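So I went to the candidate night for the Sorunstead council seat, and I have thoughts. Too many for a text message, which is how this ended up on the blog.

Quick background if you don't live here (hi, both of you). Our ward has been without a council member since the winter, when the last one moved over to Wandau for work, and there's a special election in September to fill the rest of the term. Five people filed. Five! For a seat that pays less than my old paper route! I've lived here long enough to remember when we had to beg a single person to put their name down, so I was pretty excited just reading the list.

The forum was on a Tuesday at 7 in the old Hoder school gym, with those folding chairs that bite your legs. I got there early because I wanted an aisle seat, and I'm glad I did, since they ran out of chairs and people were standing along the bleachers by the time the opening statements started.

The big topic was the Myklebust Road bridge. It's been down to one lane for two years now and if you commute across it you already have feelings about it. Two of the candidates want the town to borrow the money and fix it right away. Two want to wait and see if the state grant comes through. The fifth said we should close it completely and send everyone around by the highway, and I have never heard a gym groan like that. I give them credit for saying it out loud, though. I don't agree (my drive would get twice as long) but at least I know where they stand.

I came in leaning toward waiting for the grant. I left leaning toward borrowing, mostly because one of the borrow-now candidates had brought an actual payment schedule and walked us through what it would do to a normal tax bill. It was more than I'd like and less than I was afraid of. The wait-for-the-grant folks kept saying "soon" and when somebody asked when the state decides, neither had a date.
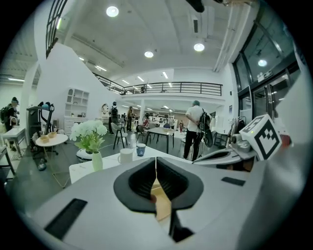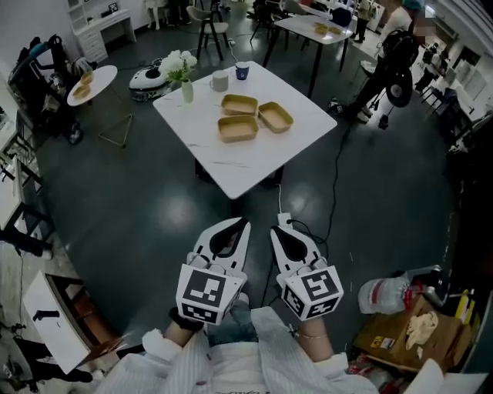
After the bridge we got to parking, and then to the library hours, and then to parking again, and I'll admit I drifted a bit during the second round. I did perk up for the turnout question. Last time this seat was on the ballot it was decided with 256 votes cast in the entire ward, which is kind of embarrassing for all of us. Every candidate said they'd do better at getting people to the polls, and then most of them talked about yard signs. My neighbor leaned over to say that yard signs had never gotten her out of the house once in her life, and that what she wanted was a polling place open before her shift starts. I thought that was the best idea of the night and it didn't even come from the stage! She wouldn't go up to the microphone, so I wrote it on one of the comment cards and dropped it in the box for her.

A few other bits from my notes:

- Everybody is for longer library hours. Not one of them would say what gets cut to pay for it.
- The timer was a kitchen timer and it was LOUD. Loved it. Keep it for the next one.
- The closing statements went on for about 2 minutes each and that felt exactly right.
- Please, please get a second microphone for the audience. Half the questions had to be asked all over again.

I'm down to two names at this point, and I'm not going to say which, partly because I'd like to stay on speaking terms with my whole street. I still want to hear both of them on the Wandau bus, which didn't come up at all and which plenty of people around here depend on to get to work. If you run into any of the five outside the grocery store, ask them about it for me and put the answer in the comments.

Early voting is at the town office, same door as for dog licenses.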